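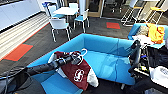
A maroon top on a turquoise sofa.

The Surcharge Will Outlive Us All
By Amarachi Mohammed
2 June 2021

My bill from Zotance arrived last week, and I read it the way other people read poetry, slowly and with a growing sense that I was missing something. I import kitchen goods in small amounts. Cork trivets from Korkex, noodle bowls from Wannasri, and, in a good month, a few boxes of the Prokano graters that my customers buy as gifts for people they don't know very well. Zotance gets all this across the ocean and through the port. For this it charges me freight.

It also charges me a peak season surcharge, an equipment imbalance surcharge, a congestion surcharge, a documentation fee, an amendment fee for fixing the documentation it got wrong, and something called a general adjustment. I asked what the general adjustment adjusted. I was told that it was general.

The freight itself, the actual moving of a box on a boat, is now a modest line somewhere in the middle of the page, like the chicken in a chicken pot pie. I would like to argue that this is bad, and that it's bad in a way the current talk about shipping costs mostly misses.

Everyone has noticed that shipping costs more. Containers are scarce, ships are waiting off the coast, and every newspaper has found a bicycle dealer willing to look sad next to an empty rack. I have no quarrel with the basic explanation. People stayed home and bought things, the things were all in the wrong place, and the boxes they needed to travel in were in a different wrong place. Prices go up when that happens. I can be gloomy about it without feeling cheated.

What I object to is the way they go up. A price that rises can also fall, and there's some hope in that. When I call Zotance in a calmer year and say that the freight rate looks high, we'll both know what we're talking about, and there will be a competitor down the road quoting something lower. A surcharge is a different animal. It comes in with a reason attached, the reason goes away, and the surcharge stays on and starts getting its mail there.

I have an example. Among my charges is an item that I traced back, with some effort and a very patient clerk, to a fuel problem. The fuel problem ended. I know it ended because during the same call I was told about the new fuel charge, which had been brought in to reflect current conditions. So I now pay for the price of fuel as it is and also, in a small commemorative way, for the price of fuel as it was.

The defenders of this system (I've met 2, both of them employed by it) say that breaking out the charges is a kind of honesty. You see exactly what you're paying for. I'd find this more convincing if I could see it before I paid. The quote I get is for freight. The surcharges turn up when the goods do, at the moment when my bowls are sitting in a yard running up storage fees and my bargaining position is that I would please like my bowls. If a restaurant did this, adding a stove charge and a chair imbalance fee after the coffee, you wouldn't praise its openness. You'd go home and write a review.

They also say that big shippers don't complain. I'm sure they don't. Big shippers have contracts, and the contracts have clauses, and somewhere in a glass building there's a person whose whole job is to send the general adjustment back with a note. I have me, on a Zotance hold line, listening to a flute. The fees land hardest on whoever has the least time to argue about them, and I suspect somebody has noticed.

Now, the trivets. A Korkex trivet is a disk of cork. It weighs almost nothing and takes up almost no room, and I used to sell it for 4 dollars, a price at which people will buy a trivet without thinking about whether they need one. Nobody has ever needed a second trivet. The entire business runs on not thinking about it. At 8 dollars, they think. They pick it up, they turn it over, they remember that they own a folded dish towel, and they put it down again. I've watched a grown man do this while his wife waited at the door.

My customers assume that I doubled the price out of greed, or that Korkex did, or that it's cork's fault in some way. A few have blamed tariffs, which at least are set in public by people you can vote against. I've had plenty to say about tariffs over the years, most of it at dinner, to the regret of the other guests. But a tariff is written down. I can look it up in December and know what I'll owe when the spring order lands, barring a speech. I can't look up an equipment imbalance.

What would I do about it? My demands are dull. I'd like the rules to say that a quote has to be the whole price, good for a stated number of days, with every fee that the carrier already knows about baked in. If something strange happens after that, fine, strange things happen at sea and there's a long literature on the subject. Add a charge for it. But the charge should name the event and carry an end date, and when the date comes, it should come off without my having to call. If it's still needed, then it's just what shipping costs, and it can go and stand in the freight line with everything else.

I put this to my clerk at Zotance, who has been kinder to me than the job requires. She listened to all of it. She said that it sounded sensible and that she'd pass it along. Then she pointed out that I'd asked for a copy of a bill from last year, and that there was a retrieval fee, and did I want it on this invoice or the next one.

I said the next one. I still haven't decided what to do about the graters. There are 100 of them on the water somewhere, and I've been quoted a very reasonable rate.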